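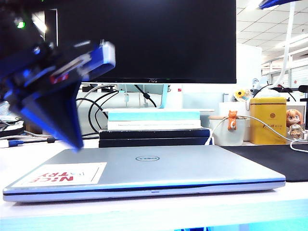

Issue 348, page 7

Buying a Secondhand Laptop: Your Questions, Gathered Up

Every fall our mailbag fills with questions about used laptops, and every fall we answer them one letter at a time until our wrists hurt. So this year we've put the most common ones together on one page, with the longer answers we always wish we had time to write. Mizanur Begum wrote most of these and Aoife Quinlan handled the ones about money and batteries (she has strong feelings about both). Page updated 25 November 2018.

Is a used laptop really a sensible thing to buy for a student?

Very often, yes! If the work is mostly writing papers, looking things up, email and the occasional video, a business laptop a few years old will usually do it very comfortably. Companies tend to replace their machines on a schedule, so many of the ones that come up for sale were working perfectly well the day they were handed back. The exceptions are students doing film editing, architecture or anything with heavy 3D drawing. Ask the school for its list of requirements before you shop, and bring the list with you, because it's very hard to remember which number was the memory and which was the storage once you're standing at a counter.

What should I look at first when I go to see one in person?

Open and close it a few times before you even turn it on. The hinge should feel even on both sides and hold the screen wherever you leave it. Then run a thumb along the edges for places where the case has spread apart, which can mean a swollen battery, and if you find that, put it down gently and thank the seller for their time. After that, turn it on and type something long. I always type out the words to a song, all the verses, and I've found more sticky keys that way than with any test program. Plug something into every port. Play some sound. Take a picture of yourself with the webcam, even if you'd rather not.

The lid is scratched or covered in stickers. Does that matter?

Hardly at all, and it can be good for your wallet. People pay more for a clean lid, so a marked one with sound insides is a nice bargain. Stickers like the white NICE TRY one on the Dell up top are no reason to walk away. If you want to take one off, warm it with a hair dryer on low (with the laptop shut down and unplugged), lift a corner with a fingernail or an old plastic card, and pull slowly, keeping it nearly flat against the lid. Leftover glue usually comes up with a little rubbing alcohol on a cloth. Try it on a hidden spot first, as some painted lids don't care for it. Please don't use a knife. We get a letter about a knife every year.

Do be a bit more careful about property tags from a school or an employer. Ask the seller for something in writing to say the machine was properly released, and if they get vague about it, find another one.

Why is the logo upside down on some older laptops?

A lovely question, and we do get it more than you'd think. On many laptops from years back, the logo was placed so that it looked right to the owner while the lid was shut, which meant it was upside down to everyone else in the room once the lid went up. Later on most makers turned it around. It tells you very little about quality either way, and we wouldn't guess the age of a machine from it. Look up the model name on the underside instead.

How much memory do I need?

Get as much as your budget comfortably allows, and check whether more can be added later. On some models it's a little door on the bottom and a couple of screws, and on others the memory is soldered down and what you buy is what you'll have forever. The maker's support page will tell you which kind you're looking at. If you have to choose between a slightly faster processor and more memory, most people will be happier with the memory.

And what about the drive?

Please get a solid-state drive if you possibly can. An old laptop with a spinning drive feels like an old laptop, and the very same machine with a solid-state one can feel like something you were given as a present. If the one you like has the older kind, ask what a swap would cost before you agree on a price. My own kitchen laptop had the swap done in September and I've stopped making coffee while it starts up.

How can I tell if the battery is worn out?

(Aoife here.) Ask the seller to show you the battery report. Windows can make one with a short command, and Macs list the battery's condition in the system information. You want to compare what the battery could hold when it was new with what it holds now. If it's down to half, treat the laptop as one that lives on its charger, and pay accordingly. A replacement isn't the end of the world, but get the price of one for your exact model before you buy, and be wary of very cheap ones with no maker's name on them. I've had one of those and it lasted 6 weeks.

Should I buy from a shop or from a person?

There are good and bad examples of both. A shop should give you a receipt, a return period and someone to be cross with. A private seller will usually be cheaper and can often tell you the whole life story of the machine, which is worth a lot if you believe it. Meet somewhere public with an outlet and Wi-Fi. Libraries are wonderful for this. The one in Skornden even has a table right by the window with outlets along the wall, and the staff there have been very patient with us over the years.

What should be wiped before I use it?

Everything. Even if the seller says it's been done, do it again yourself with a fresh install of the system. While you're in there, make sure the machine isn't still tied to somebody's account or locked with a startup password. A startup password that the seller "can't quite remember" is a reason to leave without buying. Once you've paid, it's your problem, and it can be a very stubborn one.

Can I carry it in an ordinary backpack?

You can, though a padded sleeve is money well spent. Pack it with the flat of the lid toward your back, keep the charger in a different pocket, and don't put the whole bag down hard on its bottom edge, which is how most corners get dented. Let it go properly to sleep, or shut it down, before it goes in. A laptop that wakes up inside a sleeve gets very warm indeed.

How do I clean it?

Shut it down, unplug it, and use a soft cloth that's barely damp. For the screen, use plain water and the lightest hand you have. For the keyboard, turn it over and give it a gentle shake first. You'll be amazed, and possibly a little ashamed. Don't spray anything straight onto any part of it.

I have an old laptop to get rid of. Where can it go?

The Trodport recycling center takes them at the side gate, in the same bay as the televisions. Take your files off first and wipe the drive. If it still runs, consider passing it along instead: the Kodikara reading room is always glad of machines that can open a web page, and they'll give you a slip for your records.

My question isn't on this page.

Then do write to us! Letters go to Box 2206, Trodport, and a stamped envelope gets you a reply by mail even if we don't print it. Please include the model name of your laptop and tell us what you mostly use it for. Questions about printers are being saved up for a page of their own, so send those along too, and let Aoife know if yours is the kind that only jams on one side.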